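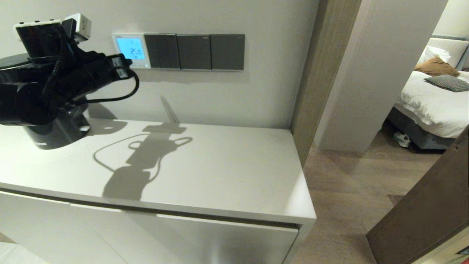 Planning and paying for a home robot arm
Handout for week 7, Practical Automation

Welcome back! Last week we talked about what an arm can do in a flat. This week is the part I enjoy most, and the part most project groups leave until far too late: working out what to buy, in what order, and how to keep enough money back for the bits that never appear on the first list.

Start with the place, then the arm

Before you open a single catalogue, go and stand where the arm will live. A cabinet top is a lovely spot in many homes, as it brings the base up to a useful height and keeps the floor free. Then look at what is near it. Wall switches, a thermostat, a doorway, a door that swings: all of these are inside somebody's daily life and have to go on working. Draw the reach of the arm as a circle on your floor plan and mark everything the circle touches.

Give the cables their own line on the drawing too. A cable on a jointed arm needs slack to follow the joints, and that slack takes up space of its own when the arm turns. Groups who measure only the metal parts nearly always end up moving the base.

The worked budget

We will use the Homier project for all our sums. The brief is one arm, one room and the doorway beside it, with a total of 700 pounds for everything except the arm, which is on loan from the department. Please sort your spending under these headings:

Mounting: base plate, fixings, any strengthening of the surface
Gripper: the gripper itself, plus spare fingers
Sensing: camera, bracket, cable
Power and safety: supply, stop button, cable clips
Spares and surprises: 15 per cent of the total, so 105 pounds, and you may not raid it before the first test day

Do set that last line aside first. It feels painful and it is wonderful to have in the final fortnight.

Choosing the gripper

Two parallel fingers will do a huge amount of household work, and they are easy to understand and easy to mend. Ask these before you order:

How wide does it open, and what is the widest thing on your task list?
Can you buy the fingers separately?
Does the surface of the finger have any texture for grip?
Can a wrist camera see past the fingers to the thing being picked up?

That last one catches people out. Fingers with openings cut through them let some of the view through, so compare shapes as well as prices.
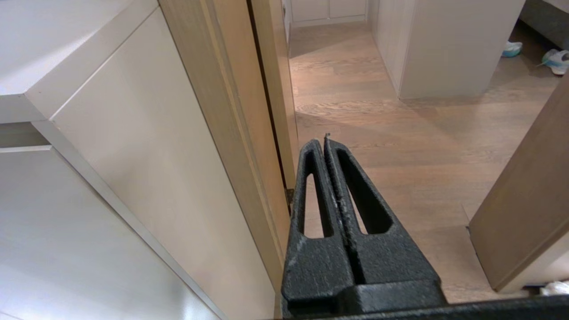

Wrist view with the fingers nearly closed, looking through a doorway along the floor.

Treat fingers as something you will use up. They get scuffed and dusty, and I would put two spare pairs in any plan that runs for a whole term.

Getting quotes

Get 3 quotes for anything that costs more than a tenth of your budget. For this exercise you have price sheets from Wakton, Sastik and Bălan in the course folder. They are laid out quite differently (one leaves out delivery, one sells the bracket and screws apart), so copy them all into the same table before you compare. Add columns for delivery time and for returns. A cheap part that arrives after your test day is a dear part.

To hand in by 31st March

One floor plan with the reach circle and cable line
One budget table using the five headings
Half a page on which quote you would accept, and what you would buy second if the first order went well

Bring a tape measure next week!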